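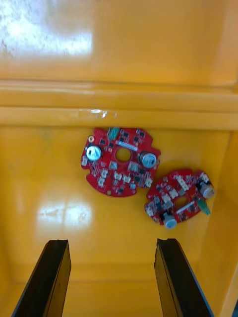

How to Clean Flux Residue from Small Circuit Boards

By Sheldon Fraser
Wednesday, May 28, 2025

Flux left on a board after hand soldering can attract moisture and cause leakage between closely spaced pads. The procedure below applies to rosin and no-clean flux on bare or lightly populated boards. Water-soluble flux needs a deionized water wash and is covered separately.

Materials: isopropyl alcohol, 99 percent; a stiff anti-static brush; lint-free wipes; a shallow glass dish; nitrile gloves. Work with the window open or under an extractor, away from the iron.

1. Disconnect power and remove any coin cell. Let the board cool fully.

2. Mask open switches, microphones and unsealed relays with polyimide tape. Alcohol carries dissolved flux into these parts and leaves it there.

3. Pour alcohol into the dish to a depth of 3 mm. Lay the board in it, solder side down, and soak for 43 seconds. Longer soaks can soften some marker inks.

4. Lift the board and brush in one direction, toward the nearest edge. Rinse the brush often.

5. Flush with fresh alcohol while holding the board at an angle. Do not reuse the soak bath for this step - it redeposits residue as a white film.

6. Blot both sides with a wipe. Do not rub across header pins.

7. Dry for 600 seconds in moving air before applying power or conformal coating.

Inspect under a low-angle lamp. A white haze means the flux was only partly dissolved. Repeat steps 4 through 6. Sticky patches near large ground pads usually need a second soak.

Related:
Choosing a Soldering Tip
Storing Bare Boards in Humid Rooms
Conformal Coating by Brush - Anahera Tomoana
Removing Water-Soluble Flux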